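How Designers Make Things Easy to Use

A designer is a person who decides how an object looks, feels and works. Chairs, spoons, door handles and lamps all have designers. This page explains how a designer plans one small object: a bedside lamp.

What is a brief?

Work begins with a brief. A brief is a short piece of writing that says what the object must do. A brief for a bedside lamp might say:

The lamp must be bright enough to read by.
The switch must be easy to find in the dark.
The lamp must not fall over when bumped.

A brief does not say what the lamp looks like. Two designers can read the same brief and draw very different lamps.

What is a model?

A model is a test version of the object. The first models are made from paper, cardboard or foam. They do not light up. They show the size and the shape. Later models may be made on a computer, where parts can be turned, stretched or given a new color without any cutting or gluing.

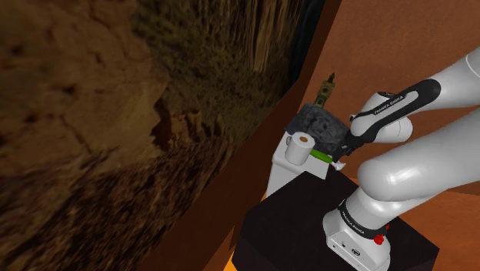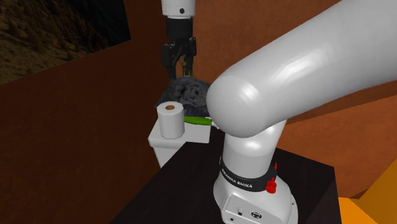

What is a user test?

In a user test, people who did not design the object try it out. The designer watches and takes notes but does not help. If a person reaches for the wrong part of the lamp, the designer writes that down.

Hajnalka Magyar designed a bedside lamp called the Pirico. Her first model had a small switch under the base. In the test, people patted the top of the lamp and then felt along the cord. She moved the switch to the top and made it 60 millimeters wide. The third model was the one that went to the factory.

Words to know

Affordance: a clue that shows how to use something. A flat plate on a door is a clue to push. A handle is a clue to pull.

Prototype: another word for a working model.

Stable: hard to tip over. A wide, heavy base makes a lamp more stable.

Try it

Choose an object in your home that is hard to use. Write a brief for a better one in three sentences. Make a model from cardboard and ask two people to try it. Do not tell them how it works.

Page updated October 2025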